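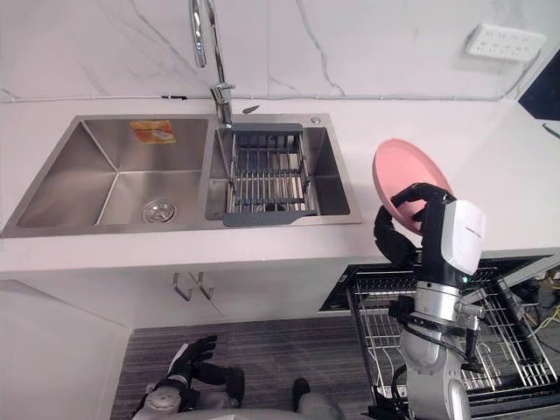
Double-bowl steel sink, larger bowl on the left.

Search this site Enter keyword Go

How to Wash a Glacier Rope by Hand

Filed under: Skills > Gear Care > Ropes and Soft Goods

A rope used on glaciers picks up fine rock grit from moraines and dry ice. The grit works through the sheath, stiffens the rope, and wears grooves into belay devices and carabiners. Washing removes most of it. Washing does not restore strength, and it does not fix a rope that should be retired.

The method below is for a 40-meter dynamic single or half rope. Shorter ropes need less water. Read the care sheet for your rope first; where it differs from this page, follow the care sheet.

What you need

– A large sink or a bathtub, scrubbed and rinsed free of household cleaner
– Rope wash, or a plain soap that the rope maker allows
– A soft nylon brush
– A clean tarp or old bed sheet
– A drying line or rack, out of the sun

Do not use bleach, stain remover, fabric softener, or anything sold for drains. If you can't be sure what was last used to clean the sink, rinse it twice. Acid is the main concern, including acid vapor, so keep the rope away from car batteries at every stage.

Step 1. Inspect the rope dry

Flake the rope onto the tarp and run all of it through your bare hands. Bend each section into a small loop as it passes. A healthy section makes a round loop. A flat spot, a sharp fold, or a hollow feel points to core damage. Look for cut sheath strands, glazed patches, and discoloration. If you can see the core, stop here and retire the rope.

Mark doubtful spots with a twist of thread so you can find them again after the wash. Tape also works but tends to come off in the water.

Step 2. Chain the rope

Find the middle, double the rope, and tie a loose daisy chain. This keeps it from tangling and lets water reach the sheath on all sides. Keep the links large. Tight links trap grit at each bend.

Skip this step if the rope is heavily soiled. Feed it in loose instead, one end first, and leave both ends hanging over the side.

Step 3. Soak

Fill the sink with 23 liters of cool to lukewarm water, no warmer than 30°C (86°F). Add the measured dose of rope wash and stir before the rope goes in. If your sink won't hold this much, do the job in a bathtub. Push the rope under until the air bubbles stop. Soak for 15 minutes, turning it over by hand every few minutes.

Step 4. Agitate and brush

Squeeze the rope in handfuls. Don't wring it. For dark sections, usually the few meters next to each tie-in point, draw the rope through a folded brush with light pressure. Brush along the rope. Hard scrubbing across the sheath raises fuzz.

Step 5. Rinse

Drain, refill with clean water, and agitate again. Repeat until the water stays clear and no suds form. Plan on six changes for a rope that has spent a season on dry glacier, fewer for one used only on snow. Soap left in the sheath attracts new dirt.

Step 6. Dry

Undo the chain and hang the rope in wide loops over a thick rail or several pegs, or spread it loosely on a clean floor. Keep it in the shade, with moving air. Do not use a tumble dryer, radiator, or hair dryer. Drying can take several days. Turn the loops once a day so the contact points dry too.

A washed rope may be slightly shorter and stiffer than before. Flaking it by hand a few times softens it. If you depend on exact length for rappels, measure it again and reset the middle mark using a marker approved for ropes.

Step 7. Inspect again and log

Repeat the hand check from Step 1. Dirt hides sheath damage, so this second check often finds more than the first. Write the month and the result in your gear log.

Time

Hands-on work comes to some 90 minutes, not counting drying.

Dry-treated ropes

Repeated washing reduces the water-repellent treatment. Retreat only with a product the rope maker accepts, applied after a full wash and according to its label. Let it cure completely before packing.

Slings and prusik cords

The same water temperature and soap apply. Wash them separately from the rope and untie all knots first. Check the stitching on sewn slings and the bend points on cord.

Text: Dariusz Tomaszewski. Technical check: Eleri Mathias.

Contact the editors | © Cakerthorpe Mountain Skills | Back to top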